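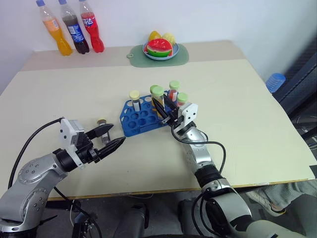 Sorting tubes by cap colour or by order: what do you do?

Teaching and Small Labs board, Bench Practice

abella_f
We've gone over to the blue plastic racks for the teaching bench and I'd like to settle how they get filled before the July intake. At Forklow we always loaded left to right by sample number and ignored the caps. Here the previous technician grouped by cap, light green together, pale yellow and beige at the other end. There's no written procedure either way. What do others do?

mikus_stonmont
Number order, every time. Cap colour tells you what somebody had in the drawer that morning. We had a delivery at Stonmont where the green caps ran out halfway through and the rest of the batch went out in beige. Anyone sorting by cap would have split one set in two.

kdp
Disagree. If you have students in, cap colour is the only thing they look at. Group by cap and keep a sheet next to the rack with the positions on it. I've run it like that for 11 years and had very few mix-ups.

mikus_stonmont
Then the sheet is doing the work and the caps aren't.

kdp
The sheet and the caps together. A student can see from the other side of the bench that a beige one has gone in with the greens. They can't see that 14 has gone in after 16.

analyn_e
Does your rack have the holes lettered? Ours came plain and we wrote row letters down one side in marker. It rubs off with ethanol so it wants redoing every couple of weeks. Labels lasted longer but they lifted at the corners.

abella_f
No, plain. I might try a paint pen.

d_ambrosio
Whichever order you choose, leave gaps. A rack with every hole full is a pain with gloves on, you end up gripping the neighbour as well. I leave an empty hole either side where there's room. Also put the tall ones at the back or you'll be reaching over them all day.

analyn_e
Tall at the back only works if you always stand on the same side. We have people on both.

d_ambrosio
Fair point. Tall at one end, then.

kdp
What are the tubes? If some are a narrower size they'll lean in those round holes and the gaps matter more.

abella_f
Mixed. Dyed water mostly for the practice sessions, red, yellow-orange and a dark brown, and a few white opaque tubes that you can't see into at all. Some are the graduated sort. The narrow white ones do lean.

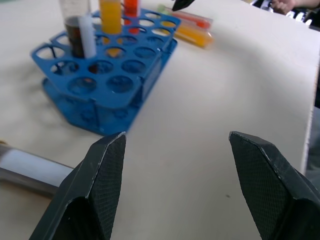

Re: Sorting tubes by cap colour or by order (page 2)

mikus_stonmont
For the opaque ones you need a label on the body, whatever the cap is. And label the tube as well as the cap, caps get swapped.

analyn_e
Agree with that. On the leaning, a turn of tape near the bottom of the tube helps. Check it still lifts out cleanly.

kdp
Or buy a second rack with smaller holes and stop mixing sizes.

abella_f
No budget until autumn, so tape it is. I'm going with number order, gaps between, and labels on the bodies. Kenneth, I'll put a sheet beside it too.

kdp
You'll be back to caps by Christmas.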